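Usamos cookies para melhorar a navegação. Ao continuar neste site você aceita a nossa política de cookies. Aceitar | Recusar

Caderno de bancada – célula de desmontagem, Prerklow
2018-01-07

Retomando de onde parei em dezembro. Objetivo do dia: fazer o planejador parar de propor aproximações impossíveis em cima da placa, e entender por que a estimativa de pose do chassi dá aqueles saltos. Gijs pediu as duas coisas antes de ligar a parte de extração de memória. Vou começar pela segunda.

Salto de pose. Rodei de novo as gravações antigas com o Toladine (branch da Cúc, com o filtro novo de bordas). O template casa bem na maior parte do tempo, mas de vez em quando o chassi "anda" na direção perpendicular às nervuras da mesa. O deslocamento é sempre múltiplo do passo das nervuras. Ou seja, o casamento está agarrando na mesa e não na lateral do gabinete. Tava na cara, devia ter visto antes. A chapa ondulada dá gradiente forte, periódico, e com reflexo ainda fica pior que a própria borda do gabinete.

Tentei:
- máscara por intensidade (corta tudo que estoura). Ajuda na parte lavada, não resolve nas nervuras mais escuras.
- supressão de textura periódica por FFT na janela. Funciona mas come junto os slots de memória, que tambem são paralelos e regulares. Péssimo, são justamente as melhores features da placa.
- pesar as bordas pela cor do que tem do lado: verde = placa, conta mais. Simples, feio, melhor de todas.

Fiquei com a terceira. Peso em board_weight, no yaml. O valor está no chute, falta varrer. Em 32 tentativas gravadas, com a máscara antiga 5 tinham salto; com o peso por cor não vi nenhum. Mas são as mesmas gravações em que ajustei, então não vale como validação. Precisa de dado novo, de preferência com outra luz.

Cúc sugeriu ancorar em duas coisas que não se repetem: o soquete da CPU e a bateria. Gosto da ideia. Soquete vazio tem um contraste bom no meio, e a bateria é redonda, então o detector de círculos pega. Os capacitores também são redondos, aí tem que filtrar por raio.

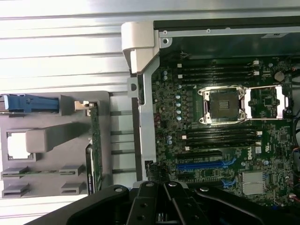
Segunda parte, o planejador. O Skevdale trata o gabinete como uma caixa só, volume cheio, e abre um buraco retangular onde fica a placa. Isso era razoável pra pegar tampa. Pra descer o punho até os slots não é: o modelo não sabe que a trava do soquete é mais alta que a placa, nem que tem cabo passando perto da borda. Resultado, ele acha caminho curto e bonito que na vida real raspa.

O que mudei:
1. altura por região e não por caixa. Grade com célula de 5 mm, preenchida a partir da nuvem do dia, não do CAD.
2. cabos viram zona proibida inflada. Nada de tentar modelar cabo. Gijs vai reclamar que perde espaço útil, paciência.
3. os elos da garra entram na checagem de colisão como malha. Antes era um cilindro em volta de tudo, e com os dedos abertos os elos saem do cilindro pros dois lados. Bug velho, acho que vem do primeiro port.

Com (3) o tempo de planejamento subiu pra 352 ms na mediana. Limite que combinamos é 300. Dá pra recuperar fazendo a checagem grossa primeiro e só chamando a malha abaixo de uma certa altura. Não fiz ainda.

Orientação: o chassi pode chegar virado em qualquer sentido e o planejador assumia a placa sempre "em pé". Agora a pose do template entra direto no frame alvo. Cuidado, o sinal do yaw está invertido entre Toladine e Skevdale, botei um menos no meio com comentário. Alguém tem que arrumar isso direito no driver e tirar o meu remendo. TODO, dono: eu, infelizmente.

Outra pegadinha: a peça de plástico cinza, com plaquinha verde em pé, ao lado do gabinete. O peso por cor vê aquele verde e puxa a pose um pouquinho pra esquerda. Pouco, mas dá pra ver no resíduo. Solução provisória: ignorar verde com área conectada pequena. Solução decente seria segmentar o suporte como objeto próprio, que de qualquer jeito vamos precisar pra não bater nele na descida. Falei com a Cúc, ela já tem umas anotações do conjunto Bunnag com peças parecidas, vai ver se serve.

Rodei tudo junto em seco, só simulação, velocidade baixa. Três descidas até a altura de segurança sobre os bancos de memória, nenhuma colisão reportada. A quarta abortou com timeout do planejador, ver acima. Log salvo na pasta de sempre, o nome do arquivo ficou com "teste_final2", desculpem.

Dúvida que ficou: a covariância que o filtro publica parece otimista demais. Quando a pose pula a covariância nem mexe. Se o planejador vai confiar nela pra decidir margem, isso é perigoso. Olhar antes de subir a velocidade.

Pra próxima:
- checagem em dois níveis, voltar pra baixo dos 300
- varrer board_weight com gravação nova
- círculo da bateria + soquete como âncora (Cúc)
- sinal do yaw
- perguntar ao Gijs qual margem ele aceita nos cabos, a minha tá no olho

Não fazer merge no master antes do yaw. Sério.

© Prerklow – Cadernos técnicos. Todos os direitos reservados. | Contato | Voltar ao topo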